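毛布を替えたら部屋の空気まで変わった話

三月に入ったのに、朝の五時台はまだ布団から手を出すのもためらうくらい冷えます。暖房をつけるほどでもないけれど薄い掛け布団では心もとない、この中途半端な時期がわたしは毎年苦手でした。でした、と過去形で書けるのがうれしい! 今年は毛布があるんです。

きっかけは、去年まで使っていたベージュの毛布の端がとうとうほつれてきたことでした。十年近く使ったので、よくがんばってくれたと思います。次も無難な色にするつもりで駅の向こうの寝具屋さんに行ったのに、入って二分で目が合ってしまったんですよね、青緑の大きな花柄と。

最初は「いやいや、これはさすがに派手でしょう」と思って、一度は生成りの棚に戻りました。でも生成りを触っていても頭の中はもう青緑。結局、店の中を三周くらいしてから抱えてレジに行きました。幅は180センチあるので、丸めてもかなりの大荷物です。帰りのバスでは膝にのせて、ずっと手を袋の中に入れていました(あったかかった)。

家に帰って広げてみたら、これがもう、想像の何倍もいい。うちのベッドはヘッドボードが赤茶色で、今まではその色がちょっと重たく見えて好きになれなかったんです。それが青緑の隣に来たとたん、急に引き立って見えて、買い替えたいとまで思っていたのが嘘みたいです。柄が頭のほうに来るように敷くのが今のところの定番。足元側は無地っぽい明るいターコイズなので、部屋に入ったときにうるさく感じません。

柄をじっくり見るのも楽しいです。いちばん好きなのは、黄色とオレンジの渦巻きや点々がぎっしり詰まった葉っぱみたいな模様。寝る前に本を読むつもりで横になって、気がつくと指でこの渦をなぞっています。本はちっとも進みません。栞は先週から同じページです。

手触りは、ふかふか、というより、とろん、に近いです。なでた方向に毛並みの跡がつくので、朝きれいに整えても、ちょっと手をついただけで模様ができます。几帳面な人は気になるかもしれないけれど、わたしはあの跡が好きで、わざと手のひらで線を描いたりしています。大人なのに。

韓国出身の友人のKyung-taeさんに話したら、「実家の毛布もすごい花柄だったよ。重くて、子どものころは寝返りが打てなかった」と笑っていました。うちのはそこまで重くなくて、ほどよく押さえられている感じです。花柄の毛布の思い出って、けっこうみんな持っているものなんですね。うちの祖母の家にも、たしか赤い牡丹のがありました。
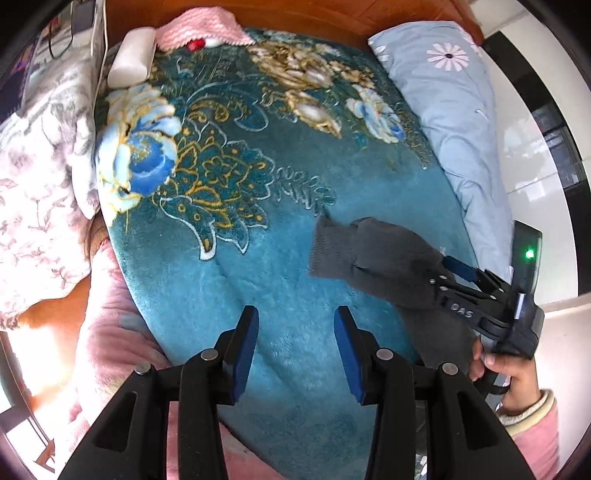 グレーのニットがのった、ふだんのベッド。右の水色はデイジー柄です。

花柄に花柄を合わせるのは勇気がいるかなと思ったのですが、青と水色で色がつながっているせいか、並べてもけんかしません。むしろ柄が一つだけのときよりしっくりきています。縁が波形になったピンクの編み地も、冷たい色が多い中にぽっと入るとかわいくて、しまえずにいます。

洗濯のことも少し。わたしは大きめのネットに入れて、弱い水流で洗い、風のある日に物干し竿を二本使ってM字に干すつもりです。乾燥機は毛並みが心配なので、うちではなし。前の毛布はそれで長持ちしたので、同じやり方でいきます。

そろそろ枕カバーも替えたくなってきました。候補は深い緑か、思い切ってからし色。からし色の布を少しだけ買ってきて、今夜、毛布の金色の花の横に置いてみます。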